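Teaching a shirt to fold itself, one bench at a time

The Drirnov shared workshop rents by the half day, and its members mostly build furniture, guitar pedals and the odd drone. Since April one bench by the windows has been given over to a slower job. The aim is a home machine that can pick up a crumpled shirt, find its edges and lay it flat. The motors are the easy part. Getting enough good recordings of hands at work takes up most of the calendar.

Cloth is awkward for automation because it has no fixed shape. A mug has a handle in a known place. A shirt has a collar that may be anywhere, including inside a sleeve.
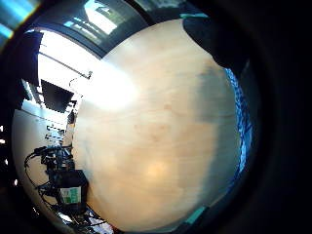 Grīnberga thinks the whole approach is backwards, and would sooner clamp the shirt by the shoulders and let gravity do the sorting, as the commercial folding cabinets tried to do. It is a fair objection. A clamp is cheap and repeatable. It also needs someone to load it, and loading is the part of laundry the Galtudora project set out to remove.

Galtudora, as the build is called, splits the work into short moves: grasp, lift, spread, fold, smooth. Each move is recorded many times over and stored as its own clip. A target of 2000 clips was set for the first round of training. Clips run to 13 seconds at most, and anything longer gets cut or thrown out. Long clips tend to hide a dropped corner and a second try, and the software learns the second try as if it were part of the method.
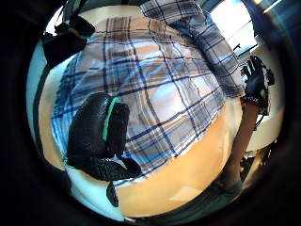
Does the type of fabric matter much at this stage?
It matters more than colour or size. Stiff cotton holds a crease long enough to be measured, and a thin knit slides out of shape while the hand is still moving. The first round uses woven shirts only.

Timing has been the main source of trouble. Position data and video come in on separate clocks, and an early batch drifted apart by 70 milliseconds over a single session. On a rigid part that error would hardly show. On cloth it puts the fingers past the hem before the hem has moved. The fix was a shared trigger board from Gosico, soldered up on the next bench over, and a habit of restarting every device at the same time.

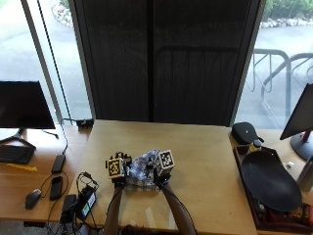

The second problem was light. Daylight across a glossy table changes by the hour, and a highlight on pale wood can be read as the edge of a pale shirt. Covering the table with matte felt cured the glare in a trial but added drag, and the folds came out differently. The felt was dropped. Sessions are now spread over the day so that the training set holds a range of conditions, glare included.
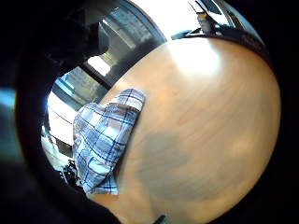
Workshop correspondent
4th May

Results so far are modest. In the last bench test the software picked the correct first grasp point in 62 per cent of attempts, working from recorded video alone. Spreading is weaker, and smoothing has not been scored. No arm will be bolted down until grasping improves, partly to save on bench fees and partly because a bad grasp at full speed tears buttons off.

The next round adds long sleeves turned inside out. Towels were considered and left for later, as were fitted sheets.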